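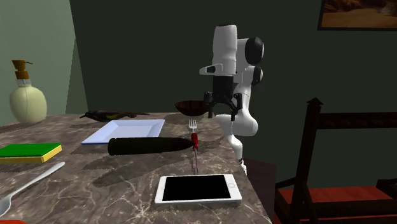
Figure 1. Dark brown wooden bowl on a marble tabletop (computer rendering).

Wooden Tableware in Shared Student Kitchens: Use, Washing and Wear
Project report, second year, Materials and Household Studies
Supervisor: Ambros Nägeli

1. Introduction

Wood was the usual material for bowls and plates in my grandparents' village, and in my own family we still eat salad from wood. When I moved to the Plonwood residence I noticed that the other students had almost only ceramic and plastic dishes. Some of them told me that wood is dirty, or that it breaks after one winter. I wanted to find out how wooden bowls behave when they are used every day by people who do not have much time to take care of them.

The report has two parts. The first part is a small survey among residents. The second part is a practical test with bowls of beech and walnut, which was carried out from November until the end of the spring term.

2. Background

Wood takes up water and gives it back to the air. When this happens quickly, or only on one side, the piece changes its form. A turned bowl can become slightly oval, and small cracks can open, most often where the end grain meets the rim. For this reason a dishwasher is a bad place for a wooden bowl. It is hot, it is wet for a long time, and the drying is very fast.

Oil slows this process down. There are oils which stay soft, such as mineral oil, and oils which become hard in the air, such as linseed or tung oil. The soft oils must be put on again quite often. The hard ones last longer but they need many days before the bowl can be used, and raw linseed oil has a smell which not everybody likes.

3. Survey

I put a questionnaire in the post boxes of the Plonwood residence and received 26 answers. The questions were about which dishes the students own, how they wash them and why they do or do not use wood.

Most of the answers named price as the first reason against wood. The second reason was the washing. Several students wrote that they would not buy anything that cannot go into the dishwasher, also when they liked the look of it. Two students had owned a wooden bowl before and had thrown it away because of cracks. One of them wrote that she did not know it should be oiled, and that there was no paper with the bowl when she bought it.

I must say that the questionnaire was too long. The last page was often empty, and there I had put the questions about smell and stains, so I cannot say much about these.

4. Practical test

The bowls came from Trendano, a small workshop which sold me pieces with little faults in the turning. All had the same diameter. I divided them into three groups. The first group was washed by hand and dried with a cloth. The second was washed by hand and left to dry standing on the rim. The third went through the dishwasher in our kitchen. In every group one beech bowl and one walnut bowl were oiled with mineral oil every second week, and the others were left without oil.

The bowls were used for normal food: rice, salad, porridge, fruit. I wrote down every wash in a notebook. Each bowl was weighed in the evening, before it was used again, and I measured the diameter along and across the grain.

5. Results

The dishwasher group was the worst, as expected. The first crack came in a beech bowl without oil, already in the second week. The oiled walnut bowl in the same group lasted much longer, but its surface became rough and grey and I had to sand it.

Between the first and the second group the difference was smaller than I had thought. The bowls which dried standing up were a little more oval at the end, but they could be used without any problem. Drying with a cloth seems to be good practice — but a student who forgets it will probably not lose the bowl.

Oil made a clear difference in the colour and in the feeling of the surface. On the form of the bowls its effect was weak, at least in the groups washed by hand. Curry left a yellow stain in all beech bowls. In walnut the stain was hard to see.

6. Weak points of the work

The number of bowls is small, and the kitchen was not a laboratory. In winter the heating was strong and the air very dry, so a part of the changes in form may come from the room and not from the washing. My scale was also replaced in the middle of the test, and the two scales did not show exactly the same weight. I corrected the later values with a reference piece.

7. Thanks

I thank Ambros Nägeli for his patience with my drafts and for lending me the calliper, and my neighbours on the second floor, who ate a lot of porridge.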